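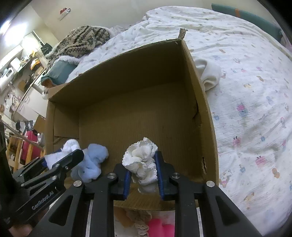 Kestrel Street Television Club: members' discussion list

Subject: Re: Cestgate coming back?
Date: 28 April 2021

I read this twice and I'm still not sold. Replying in between, because there's a fair bit in it.

> Has everyone seen the news? Cestgate is coming back! A streaming
> service called Grumix has picked it up and they're saying a full
> season, shooting in October. My sister sent me the link and I nearly
> dropped my tea.

Seen it. What I saw was one article, and three other sites that had copied the article. The original says the producers are "in active conversation" about a return. It doesn't say a season has been ordered, and the only mention of October is in a sentence that starts with "could". I've been in active conversation about repainting my back fence for years.

> They did 27 episodes and then it just stopped, so there is loads of
> story left. We never found out who sent the letters.

We sort of did. Go back to the second-last episode, the bit in the ferry office, where the harbourmaster has the same green ink on his cuff. I know plenty of people on this list think that's a continuity slip. I don't, but I also don't think it needs another eight hours to explain it. A good part of why the show holds up is that it left a few doors open. If a new writer comes along and closes every one of them, the old episodes get worse too. Look at what happened to Kokkinos. Two lovely seasons, then a long gap, then the reunion special where they explained the lighthouse. I haven't been able to watch the lighthouse episodes since.

> And the whole cast is apparently on board, which is the main thing.

Where does it say that? The article has one of the leads saying she would "never say never", at the end of an interview that was plainly meant to be about a stage play. Actors get asked this every time they sit down in front of a microphone. What else is she going to say? There's nothing at all from the rest of them, and the bloke who played the deputy hasn't worked on screen in ages as far as I can tell.

> I've already started a petition so Grumix can see how many of us
> there are. 84 signatures overnight! Please sign and pass it on.

Good on you for doing it, and I mean that. I'll even sign. But 84 is roughly the people on this list plus their partners, and I'd be surprised if anyone with a budget lost sleep over it. When we did the Kidia petition we got a polite form email and then they cancelled it anyway, in the same week. The colour poster we all paid for is still rolled up in my wardrobe.

> I think we should move the October program around so we can do a
> full rewatch before the new season starts.

This is the part I'd like people to slow down on. The October nights are already down for Kidia, the hall booking is paid, and several members only joined this year for that one. I don't want to bump them for a season that may not exist. If there's a proper announcement, with a date on it and names attached, I'll happily shift things myself. Until then I'd leave the program as it is.

Also, a practical point. The Cestgate discs in the club library are missing the second one, and have been for a while. Whoever has it, please bring it back. Without it you go straight from the funeral to the auction, and a newcomer will be lost. I looked at buying a replacement set and the cheapest I could find was $40 plus postage, which I'm not putting to the club on the strength of "never say never".

> Don't be a grump about it, you know who you are!

Noted. I watched the whole thing when it first went to air and I'd love to be wrong. Send me a link to something from Grumix itself, or a trailer, and I'll bring the lamingtons.

The list archive is in its usual spot if anyone wants to reread the Kokkinos arguments first.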